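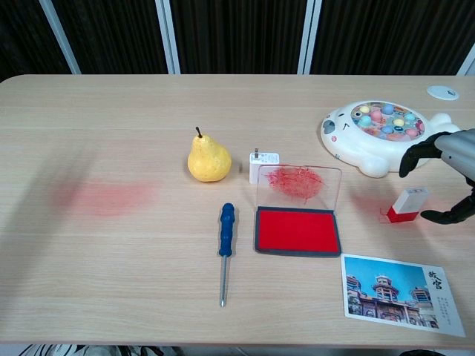 Mortgage papers are easier to keep in order when one surface in the home is set aside for them once a month. The surface need not be a desk. A light wooden table with a cable grommet near the back edge, like the one in the photograph, allows a laptop or a small scanner to be plugged in without a cord trailing across the documents. Games and toys, such as the white fishing game with its pastel fish, should be moved to a shelf before the papers are brought out, as small pieces are easily swept into an envelope with the statements.

The following guidance was prepared by the Household Services desk of Holesska Savings for borrowers who keep their own records at home. It applies to fixed and variable home loans alike.

What to keep, and for how long

Keep the signed loan agreement, the deed or a certified copy, the closing statement and the title insurance policy for as long as you own the home. These should be stored flat, in a single folder, away from direct sunlight. Do not punch holes in original documents. Use a clear sleeve if they must go into a binder.

Monthly statements may be discarded once the annual statement has arrived and the two have been compared. The annual statement itself should be kept with that year's tax papers.

Receipts for permanent improvements, such as a new roof or replacement windows, should be kept until the home is sold and the related tax return is no longer open to review. Receipts printed on thermal paper fade. Copy or scan them in the month of purchase and staple the copy to the original.

Setting up the folders

An ordinary accordion file is sufficient for most households. Label the pockets in this order: Loan, Escrow, Insurance, Property Tax, Improvements, Correspondence. Write the loan number on the inside cover only, where it cannot be read by a visitor.

Use pencil for dates on the backs of letters. Ballpoint ink presses through thin paper and can make the front difficult to scan.

Remove rubber bands and replace them with wide paper clips. Rubber hardens with age and will stick to the page. In damp basements, even steel clips may leave rust marks, and plastic-coated clips are preferred.

The monthly check

Allow 20 minutes. Open the statement and confirm that the last payment was credited on the expected day. Compare the principal balance with the previous month's figure. Where an escrow account is held, confirm that any tax or insurance payment matches the bill received at home. A borrower in Langat found by this method that an escrow charge of $534 had been posted twice, and the correction appeared on the next statement.

If you pay extra toward principal, even $100 at a time, check that the amount has been applied to principal and has not been held as an advance payment. The wording on the payment slip determines how it is treated.

Disposal

Shred any page that shows a full account number, a signature or a date of birth. A cross-cut shredder is recommended. Most home models should be rested between batches and oiled according to the manual. Households without a shredder may bring papers to the Gilton and Joltuldale branches, where a locked bin is available during opening hours throughout April.

Storage in case of fire or flood

Place the originals in a fire-rated box on an upper floor, but not in the attic. Keep a second set of copies with a relative or in a safe deposit box, and tell one other adult where the key is kept.

Printed folder labels and a one-page checklist (Form 81) may be requested at any branch counter. Questions about this page should be addressed to Kenza Nasr, Household Services, Holesska Savings, Gilton branch.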